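6 April 2024

Windows day. I've been putting this off since the clocks changed, and this morning the back room smelled so strongly of shellac and old glue that I gave up on the drawer fronts and decided to sort the air out first. So no real bench work today, sorry to whoever is waiting on the Kistov cabinet (Kiyoshi, I know, I know).

Where we left it last time: the outward-opening sash on the garden side was dragging at the bottom corner and the handle took two hands to shift. I had a note from the fall saying "handle stiff, look at stay too" and nothing else, thanks past me. The drawer in the hall has the window kit in it now, in the old Skakis tin. Please put it back there. I spent 15 minutes looking for the small hex key and found it in the pencil mug.

What I did, in order, so the next person doesn't repeat it:

Vacuumed the channel first. There was a shocking amount of sawdust packed in there, plus one dead wasp and a pencil stub. Used the crevice nozzle and then an old toothbrush for the corners. Then wiped the rubber seal with a damp rag and a tiny bit of dish soap. The seal is fine! I was expecting to have to order a new length from Preda, and I'm glad I checked before placing the order, because their minimum is 10 meters and we'd have had a coil of it hanging on a nail until the end of time.

Next the hinge side. One screw was standing proud enough to rub, so I turned it in a half turn at a time and swung the sash between each go. It took three tries. On the second one I overdid it and the sash started to bind at the top, so back it came a quarter. Marked the final position with a dot of pencil on the screw head. If the dot isn't vertical, somebody (or the winter) has moved it.

The stay got cleaned with the same rag and then a single drop of the light oil at the pivot. Wiped off the extra. Last year I used the spray stuff and it collected dust until it looked like felt, so please don't use the spray on the windows, it's for the bandsaw.

Handle: took it off, cleaned out the old grease, new grease, back on. It's a lot easier now, one hand does it. Still a little gritty in the last bit of travel and I can't tell whether that's the handle or the gear behind it. Kiyoshi Hosoda thinks it's the gear. I would like it to be the handle, since I can get a handle in town and the gear means taking the whole sash down.

Then the usual up and down, opening and closing, listening for the scrape. No scrape at the bottom corner. I shut a strip of paper in it on all four sides and tugged. Tight on three, slips out at the top. Not terrible. I'd call it a summer problem and leave it until we're heating the room again, but I'm writing it down so we can't pretend we didn't know.
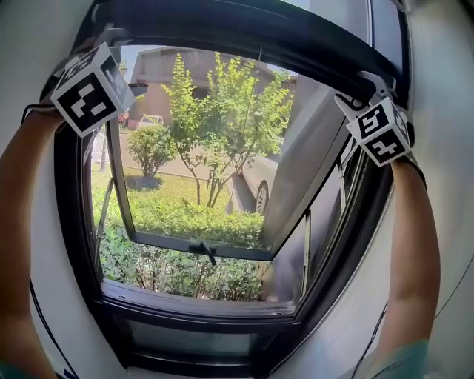 Garden-side sash swung open, handle on the bottom rail, both hands up at the top.

It's so green out there now, I'd forgotten. With the sash open you get the leaves on the young tree and the low hedge right under the window, and the whole room feels about twice the size. The hedge is going to want a trim before it gets up into the opening. I'll ask in May, it's not ours to cut.

Glass cleaned inside and out while I was at it. Vinegar and water, then newspaper. The lower fixed panel I could only do from inside, the outside needs someone to go around through the garden with a bucket and lean over the hedge — longer arms than mine, please.

Cost of all this: 850 yen for the grease, everything else we had. Receipt is in the envelope.

Side note on the room itself. The humidity meter by the door said 101 percent when I came in, so that's dead or lying. I've swapped the battery and now it says nothing at all. The Pralov one on the lumber rack seems sane, so go by that until we get a replacement. And please don't leave the sash open overnight even if the weather looks good, the veneer leaves are stacked on the table nearest to it and they curl if you so much as look at them.

To do:
Try a new handle before touching the gear.
Top seal, paper test again when it gets cold.
Outside of the lower glass.
Ask about the hedge.
New humidity meter.
Same treatment for the window over the sharpening bench, which doesn't drag yet but has started making a noise.

Back to the drawer fronts tomorrow, with air this time. The second coat on the small one still feels a bit tacky at the edge so I've left it flat on the blocks, don't stack anything on it.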